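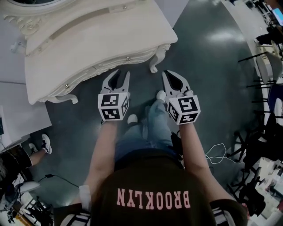
The recount in Gruvholm began at 9 a.m. in the high school cafeteria, under a banner congratulating the girls' swim team, and by lunchtime both sides had claimed victory in it.

Matěj Vondráček, the incumbent mayor, lost in November by 18 votes. He has since said he won, then that he would have won, and most recently that winning is a complicated word. Tatiana Hudec, who beat him, has spent the same weeks picking out a rug for an office she can't get into. The key is on Vondráček's key ring. She has seen it there.

"He jingles it," she told me.

Gruvholm has roughly 2,000 registered voters and one stoplight, and for most of its history it chose its mayors the way a family chooses a restaurant: whoever objected least. Vondráček served three terms on that principle. Then came the Hemden Road culvert, a drainage project that was supposed to take a summer and is now old enough for kindergarten. Hudec, a retired surveyor, ran on the single promise of finishing it. Her yard signs said "Culvert." Everyone knew who they were for.

The trouble started with 94 mail ballots from the Gila Street precinct, which were tallied last and broke heavily for Hudec. Vondráček found this suspicious. Gila Street is the part of town that floods.

His own party has been careful with him. The county chairwoman, asked whether she accepted the result, said she looked forward to a process. A state senator said he had not followed the matter closely, although he had driven in for the recount and was eating a doughnut at it. In private they are blunter. One longtime ally told me he has twice drafted a letter urging the mayor to concede and twice put it back in a drawer — he has a zoning request pending, and the mayor still signs those until January.

The recount itself took most of a day. Two teams sat at the long tables, reading names aloud in the flat voices of people calling bingo. A ballot marked for both candidates was set aside, along with one on which the voter had written "Lukáč," the name of the town's late and widely admired snowplow driver. The final change was 2 votes, both in Hudec's favor.

Vondráček took the news standing by the milk cooler. He shook a few hands, thanked the clerk and told a reporter from the county weekly that the numbers raised more questions than they answered. Then he went out to his car, which he had parked in the space marked for the mayor. Hudec had left hers on Hemden Road and walked the long way around the hole.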